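Boletín de Golten — Herramientas web

16 de abril de 2021

Marcadores que ejecutan código: qué cambia en la extensión Distside

La versión 4 de Distside retira el antiguo botón de captura y lo sustituye por un bookmarklet, es decir, un marcador cuya dirección contiene una función de JavaScript. Al pulsarlo, el código se ejecuta sobre la página abierta y envía a la colección activa los enlaces seleccionados.
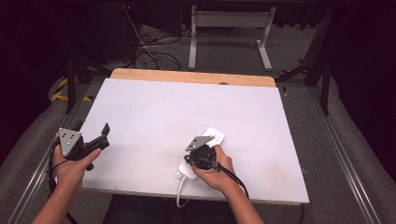
Lectura: 2 minutos

La instalación requiere que la barra de marcadores esté visible. Se arrastra el enlace «Guardar en Distside» desde la página de ajustes hasta la barra y se suelta. En navegadores que bloquean el arrastre hay que crear un marcador vacío, editarlo y pegar el código en el campo de la dirección. Conviene comprobar que el texto pegado conserva el prefijo «javascript:» — algunos navegadores lo eliminan al pegar.

El marcador admite dos modos. En el modo simple guarda la dirección y el título de la página. En el modo de lista abre un panel lateral con todos los enlaces detectados, agrupados por dominio, y permite asignar hasta cinco etiquetas por envío. Las etiquetas creadas en Trirkudbridge se importan sin cambios; las de Atallah pierden los acentos y deben corregirse a mano.

Los sitios con una política de seguridad de contenido estricta pueden impedir la carga del panel. En ese caso el marcador no muestra ningún aviso y el error solo aparece en la consola. La vía alternativa es copiar la dirección en el formulario de entrada manual, que acepta nueve enlaces por envío, uno por línea. 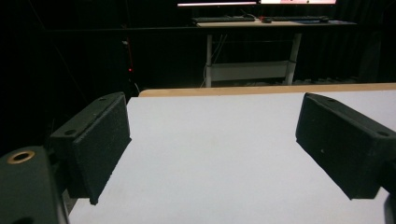

¿Qué ocurre con los enlaces guardados mediante el botón antiguo?

Permanecen en la colección de origen, con su fecha y sus etiquetas. El botón dejará de enviar datos en octubre; los enlaces ya almacenados no requieren migración.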